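The Man Who Wants You to Stop Folding

December 28, 2018

Dušan Kopecký has a rule about cloth, and the rule is that you should own less of it. He told me this four times in the first half hour, and I own a good deal of cloth, so we did not get off to a warm start.

Kopecký runs Paju, a two-person business in Etton that goes into people's homes and sorts out their linen closets, their kitchen drawers and whatever is under the sink. He charges by the visit. He has also written a short book, Soft Goods, published in August by Prenanach, a small press I had not heard of. It runs to 281 pages, which seemed to me a lot for a book that says throw out your towels.

I had agreed to spend a morning with him because three readers wrote in to say he had changed their lives. I get this letter fairly often. Last year it was a man with labels.

"Labels are for people who've already lost," Kopecký said when I mentioned him. "If you need a label to tell you what's in the box, the box has too much in it."

I asked if he had ever had a box with flour in one half of the year and sugar in the other. He said he didn't keep flour.

He is tall and slow-moving, with a habit of picking up whatever is nearest and turning it over while he talks. We were in the Paju workroom, a former shoe repair shop with a long counter where he and his business partner, Etenesh Habte, try things out before they recommend them to clients. Habte was in and out all morning. She does the scheduling, the invoices and, I came to think, most of the listening.

The core of the Kopecký method is what he calls loose keeping. Most of the tidying trade is built on folding. You fold the shirt in thirds, you fold the dish towel in quarters, you stand it on its edge in a drawer and feel good until somebody needs a dish towel. Kopecký thinks this is a waste of an afternoon. He wants soft things dropped into open, rounded containers with no folding at all, one kind of thing per container, and never filled past the point where you can get a hand in.

"A fold is a promise," he said. "You're promising to do it again next week. I've been in hundreds of homes and I don't see that promise kept."

How many hundreds? He had a figure ready. Since starting Paju he has done 1,094 visits. He writes each one down in a green ledger, and he slid it across to me without being asked. The entries are brief. "Sheets. Too many." "Sheets, also jars." "Husband against." I asked how many of those were return visits to the same people, and whether a method that works ought to need so many of them. He took the ledger back.

"People like the company," said Habte from the doorway.

I'll give him this. The problem he describes is a real one, and I recognized my own house in it. There is a shelf in my hallway where pillowcases go to be neat for a day. By the end of the week I have pulled one from the bottom, and the rest have slumped over, and I push them back with the flat of my hand and shut the door. Kopecký would say the slump is what the pillowcases wanted all along. I would say they're pillowcases.

He is at his most persuasive on the subject of wrinkles, which are the obvious objection. His view is that we worry about creases in all the wrong places. A tablecloth, fine, iron it, hang it up. A cleaning cloth or a produce bag gets wrinkled the moment it's used, and the ten minutes spent smoothing it flat are ten minutes gone.

"Look how it sits when you leave it alone," he said. "It makes its own shape. You can grab it from anywhere." 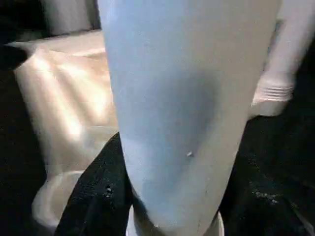 Left unfolded: creases and all, next to a white rounded rim.

I did look. It sat there in a heap, and I said so.

"A heap you can use," said Kopecký.

"But you could use it folded, too."

"You could. Would you fold it back?"

I wouldn't, and he knew it, and he looked pleased for the first time that morning.

Where I part ways with him is on evidence. Soft Goods makes a number of claims, some of them large. It says that loose keeping saves a household of four 26 hours a year. I wanted to know where this came from. It came, he said, from timing. Whose timing? His own, mostly, and that of a client named Yusri Pillai, who kept a kitchen timer next to the dryer and wrote the results on the back of an envelope. I asked to see the envelope. The envelope had been thrown out, in keeping with the method.

I called Pillai later in the week. He is a cheerful man who drives a delivery route, and he confirmed the timer. "I did it for the towels," he said. "I don't know about the whole house. I think Dušan multiplied." Did he still keep his towels loose? "The towels, yes. My wife took the napkins back."

That seems to be the usual pattern. I spoke with Alaric Haddad, who had Kopecký in twice and is one of the three readers who wrote to me. His letter had used the word "liberation." On the phone he was more measured. The kitchen was better, he said. The cloths under the sink were much better. The bedroom had gone badly. "It turns out I like a folded sheet. I like opening the closet and seeing that somebody made an effort, even when it was me." He had bought eight round bins from Paju on the second visit. He was using five.

The bins are a sore point. Paju sells them, in three sizes, under the name Otirel, and the book mentions Otirel by name more often than I thought polite. Kopecký insists any round container will do. I asked why, in that case, the chapter on containers says the corners of a square box are "where cloth goes to be forgotten."

"They are," he said. "Have you ever cleaned one out?"

I have. There was a sock in it. I'm not sure a sock is worth a new set of bins, and the largest costs 30 dollars. Habte said they would tell anyone on the phone to try a mixing bowl first. I asked Kopecký if that was in the book. He turned over a clothespin he'd found on the counter and said it might be in the next one.

There is going to be a next one. It will be about paper.

For a second opinion I went to Ansel Haverford, who has managed the laundry at a small hotel outside Etton for most of his working life and has no book to sell. Haverford folds everything. He folds while he's talking to you. I described loose keeping to him and he listened with great courtesy, squaring off a bath mat.

"For rags, sure," he said. "We've always thrown the rags in a tub. I didn't know it had a name."

And for the rest?

"You fold so it'll stack. You stack so you can see what you're short of. If I had all this in bowls I'd have no idea where I stood." He considered the bath mat. "How much room has this fellow got?"

It's a good question, and one that Soft Goods skates past in a paragraph. Loose cloth takes up more space than folded cloth. Kopecký's answer is that you should have less cloth, which is where we came in. When I put this to him he didn't see a problem. "It forces the decision," he said. If you can't fit your towels without folding them, then you have too many towels, and the bin has told you so. I said the bin had also been sold to me by the person who would like me to believe it. Habte laughed at that. Kopecký didn't, though he did offer me coffee.

We drank it standing at the counter. I asked what he had been before all this, and he said he had worked in a shop that sold curtains. He'd spent years folding samples every evening that customers shook out again every morning. One night he stopped and put them all in a basket, and the next day sales were the same. He told the story well, and I suspect he has told it often, but it was the only part of the morning where I didn't feel I was being handed something off a shelf.

"Were you told off?" I asked.

"I was let go," he said. "For other things. I was late a lot."

Before I left he wanted me to promise to try it with one drawer. He suggested the dish towels. I said I'd do the rags, and he said everyone says the rags, and wrote something in the ledger that he wouldn't let me read.

I did the rags. They're in an old enamel basin under the sink, unfolded. It's a perfectly good way to keep rags. It has saved me no time that I can detect, as I never folded them before either, but I can get at them now without moving the bucket, and the shelf they used to be on is free. My daughter has put her roller skates there.

The pillowcases are where they were. I straightened them this morning.

Soft Goods is published by Prenanach. Paju takes bookings in Etton and the nearby towns, and Habte asks that you call before noon.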